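Who Looks After Homes That People Share?
A guide for young readers about housing associations, councils and the people who ask them questions

Most people live in a home that someone else helped to build, repair or pay for. Some families own their home. Some families rent from a private landlord, which means they pay a person or a company each month for the right to live there. Other families rent from a public body or from a group called a housing association. This guide explains how that last kind of home works, who makes the decisions and how the people who live there can have a say.

What is a housing association?

A housing association is an organization that owns homes and rents them out, usually for less than a private landlord would charge. It does not have owners who take the profit. Any money left over at the end of the year is supposed to be spent on the homes or on building new ones.

To make this easier to follow, we will use a town called Tullel. The town has a housing association named Guller Homes. Guller Homes owns 838 houses and apartments. Some are in tall buildings near the center of town, and some are in short rows on a street called Annamalai Road.

Who lives in these homes?

Many kinds of people do. There are families with babies, older people who have stopped working, students, nurses, bus drivers and people who cannot work because of an illness. In most places there are more people who need a home at a lower rent than there are homes to give them. For this reason there is a waiting list.

A waiting list for homes does not work like a line at a store. The person who has waited longest does not always go first. A family whose home is unsafe, or who has nowhere to stay at all, may be moved up the list. The rules for this are written down, and anyone is allowed to read them.

Where does the money come from?

The largest part comes from rent. Each household pays a set amount every month. When a family does not earn enough to pay all of it, the government may help with the rest.

Some money also comes from loans. A new building costs a great deal, and a housing association can seldom pay for it all at once. It borrows from a bank and pays the bank back slowly, often over many years. Now and then the government gives a grant as well. A grant is money that does not have to be paid back, but it must be spent on the thing it was given for.

The money goes out again in several ways. It pays for roofs, boilers, elevators, lights in the hallways and the wages of the people who work for the association. In Tullel, nearly half of the rent is spent on repairs.

Who is in charge?

A housing association is run by a board. The board is a group of people who meet to make the large decisions, such as how much the rent will be and which buildings need new windows. The board of Guller Homes has eight members. Three of them are tenants, which means that they rent their own homes from Guller Homes.

The board also chooses a director. The director is paid to manage the association from day to day and must carry out what the board has decided. If the director does the work badly, it is the board that has to act.

What happens when something goes wrong?

Suppose that the elevator in a tall building stops working. A tenant who uses a wheelchair cannot get to the street. The tenant should first report the problem to the association, by telephone or in writing, and keep a note of the day on which this was done.

If the elevator is still not repaired, the tenant can make a complaint. A complaint is a formal way of saying that something is not right. The association must answer it within a certain time. If the answer is not good enough, the tenant can take the complaint to someone outside the association whose job is to look at both sides fairly. This person is sometimes called an ombudsman. It is an old word from Sweden, and it is used for both men and women.

Tenants can also speak to the people who were elected to represent them. A town councilor deals with local matters. A member of the national legislature can write to a minister or raise the subject in a debate. Elected members receive a great many letters about housing, and they may read one aloud — with the writer's permission — so that others can hear what life in the building is like. 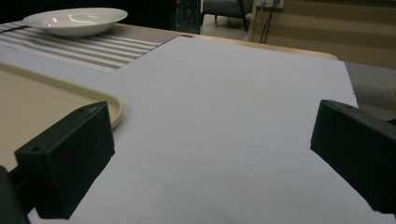
How can tenants be heard?

One tenant with a problem can be heard, and a group of tenants often has an easier time. For this reason many buildings have a tenants' group. The group meets in a shared room or in someone's kitchen, talks about what is needed and sends a letter or a speaker to the board.

In Tullel, the tenants of Annamalai Road formed a group called Stakex. The name was made from the word "stake," because to have a stake in something means that it matters to you how it turns out. Stakex asked for better lights along the path behind the houses. The board said at first that there was no money. Stakex then asked to see the budget, and the two sides agreed that the lights would be put up in two parts, with the first part in July.

Do children have a say?

Children cannot vote for the board, but they can take part in other ways. Some associations ask children what they would like before a playground is built. A child may write a letter, come to an open meeting with an adult or answer a survey. The opinion of a child should be read with the same care as any other.

Words to know

Board: the group of people who make the large decisions for an organization.

Budget: a plan that shows how much money will come in and how it will be spent.

Grant: money given for a certain purpose that does not have to be paid back.

Landlord: a person or organization that rents a home to someone else.

Tenant: a person who pays rent to live in a home.

Things to talk about

Should tenants always have seats on the board? How many would be fair?

If there is only enough money to repair the roof or build a playground, who should decide, and what would they need to know first?

Which people in your own town would you write to about a broken street light?

This page was last reviewed on August 11, 2019.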